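About us

Skurar is a small company that teaches robots to do chores, slowly, by holding their hands. People tend to expect a bit more than that when they visit, so we have started saying it at the door.

We work out of the upper floor of a former carpet showroom, above a shop that sells tiles. The lift was built for carpets and is the best thing about the building. The heating was built for something else.

What we do

A customer comes to us with a job they would like an arm to do. Usually it is a dull job, and usually they have already been told by somebody with a nice slide deck that it is easy. We put the arm on a table, put a person in charge of it, and that person does the job through the arm again and again while we record everything: what the wrist camera saw, where the joints were, how wide the fingers were open. The recordings are then used to train a model, which has a go by itself and shows us all the bad habits it has picked up from us.

There are two ways of showing it. In the first, you take hold of the arm and push it through the task, as you would with a child learning to use a bat. In the second you sit at a desk with a pair of handles, and the arm copies you from across the room. We call the handles Srour, which was the name on the crate they were first kept in. Hand guiding is quicker to learn. Remote control gives cleaner recordings, and you keep your elbows out of the shot.

A run through a task, start to finish, is called a showing. Our longest set so far came to 3580 showings, all of the same small job, and the three people who worked on it still don't like to talk about it over lunch.

Most of our work is on the sort of thing you'd find in a kitchen or a stockroom. Pouring, stacking, picking up, putting back. Black objects are a particular interest of ours, in the way that damp is an interest of people with old houses. A dark thing on a pale table sounds like a gift to a camera until you look straight down on it and find that it has turned into a circle, with a shadow that is nearly as convincing as the object.
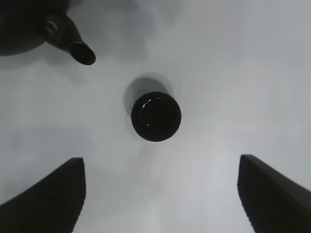 So we teach the approach before we teach anything else. Open the fingers wide, come in slowly, stop if you aren't sure, and never correct a bad line at the last moment, as the model will take this to be the proper way of doing things and will swerve for ever after. New operators spend their first two weeks on this and nothing more. Some find it restful.

Who we are

Yolandi Hlongwane started the company, having spent years writing robot programs by hand, one position at a time, and wanting to stop. She still does showings and her style is easy to spot in the data: very smooth, with a small pause before every grasp. Several of our models now pause too.

Ayman Awad runs the operators' room and trains everyone who sits in it. He is left-handed, so for a long while the robots were as well.

Ye-ji Won looks after the models. If a robot has learned something peculiar, she is the one who goes back through the recordings and finds out whose fault it was. She is tactful about this in person and less so in the notes.

Calum Farquharson keeps the arms working. He asks that you don't lean on them.

Fares Salameh talks to customers and writes pages like this one, although not this one, which he has asked to have changed.

There are also nine operators, most of them part-time. We have had a pastry cook, a dental nurse and a retired signwriter, and all three were better at it than anyone with an engineering degree. We pay by the hour and never by the showing. Paying by the showing gets you a great many showings, in a hurry.

Working with us

We take on jobs of almost any size, provided they fit on a table. A first trial is normally 114 showings, enough to tell us both if the idea is sound. You keep the recordings. If we think a hook, a tray or a cheap bracket would solve your problem, we'll tell you so and send a small bill. This has happened with 37 enquiries, and Fares would like it to happen less.

Visitors are welcome to try the handles. Please write first, and wear a jumper.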